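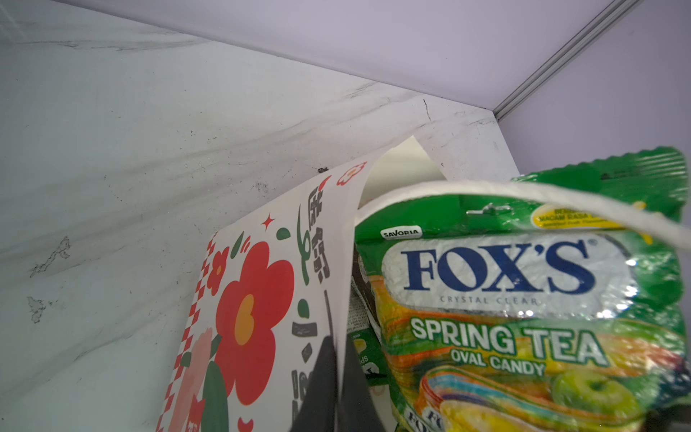

I'd been curious about the Talik for months, so when the people at Plillus, the small shop that sells it, offered me an afternoon with their lead technician, I said yes before they'd finished asking. The Talik is a two-arm bench kit aimed at small sellers who pack gift bags and sample boxes. You get the arms, the rail they bolt to, the cameras, and a subscription to the training software, which is called Maihi.

The technician (who asked me to leave the name out, fair enough) has been with the company since it was selling label printers. I started with the question I'd want answered if it were my money. Why gift bags?

"Because everybody thinks they're easy," was the reply, with a laugh. "A cardboard box stays where you put it. A paper bag leans, and it folds up on you, and the handles get into everything. If we can handle a bag, I'm pretty relaxed about the rest."

I asked how a customer teaches it a new job. You do it by hand, apparently, steering the arms through the task over and over while the software records. Plillus suggests 100 runs for a simple pick and place, and 200 for anything with soft packaging. That sounded like a miserable week to me!

"It's two days if you have music on," the technician told me. "The first day you're terrible. By the second you stop thinking about your hands."

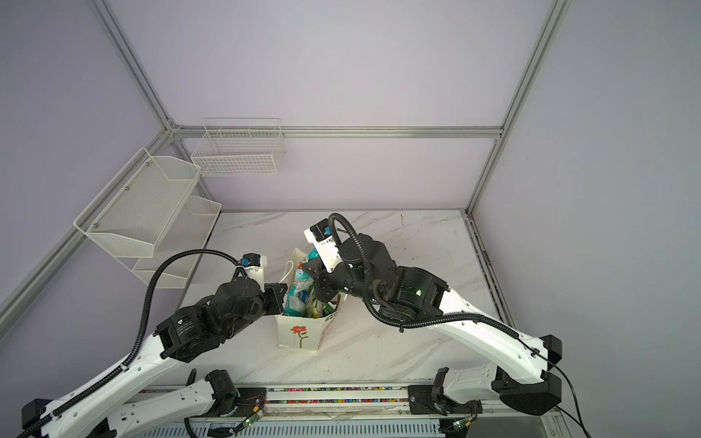

What I really wanted to talk about was the second arm, which adds a good chunk to the price and which a lot of shoppers will be tempted to skip. Don't, I was told, and pretty firmly. One arm can drop a small item into a rigid carton all day long, but with a paper bag you want something on the side of it while the other gripper deals with the candy or whatever else is going on at the top. I'd gone in thinking the extra arm was an upsell, and I have to say that seeing one gripper up against the bag and the other on a big crinkly bunch of plastic changed my mind. Each gripper has its own little camera on top, too, and those come in the box with the kit.

"The wrist cameras are what people call us about," the technician said. "They want to know if they can leave them off and save some money. You can, and then you'll call us again in September."

So what goes wrong? Shiny wrappers, mostly. Glare on plastic can confuse the software, and Plillus tells buyers to train under the same lights they'll be working under. String handles are the other one. "A cord will drape itself over exactly the thing you wanted to pick up," I was told, in the voice of somebody who has watched it happen a lot.

I brought up Fudside, the rival kit with the suction cups, and got a shrug. Great on flat boxes, apparently, less happy on anything crumpled. I haven't tried one, so take that for what it is, coming from a competitor.

Setup takes a morning if your bench is already level. The warranty covers the grippers for 9 months, which I think is short, and I said so. The technician didn't argue. "The finger pads wear out. We'd rather sell you cheap pads than pretend they last forever."

My last question was whether a one-person shop should buy it. There was a long pause. "If you pack fewer than 100 bags a week, no. Put on the music and do it yourself."

Plillus is taking orders for the two-arm kit now, and the Maihi subscription is billed by the month.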